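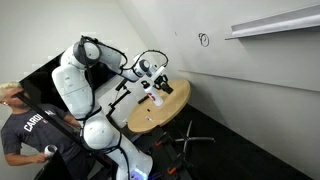 Unit 8: Budgeting for a Robot Work Cell
Instructor: Menaka Kumarasinghe

The purchase price of an arm is only one line of the budget. Students shall list the gripper, mounting, cabling, work table and floor space separately.

In the Perlow exercise, spare gripper fingers are entered at $526 and yearly service at $1,752. Assume a service life of 8 years.

Submit two supplier quotes with the completed worksheet to Rizwan Akanda. Quotes dated before July will not be accepted.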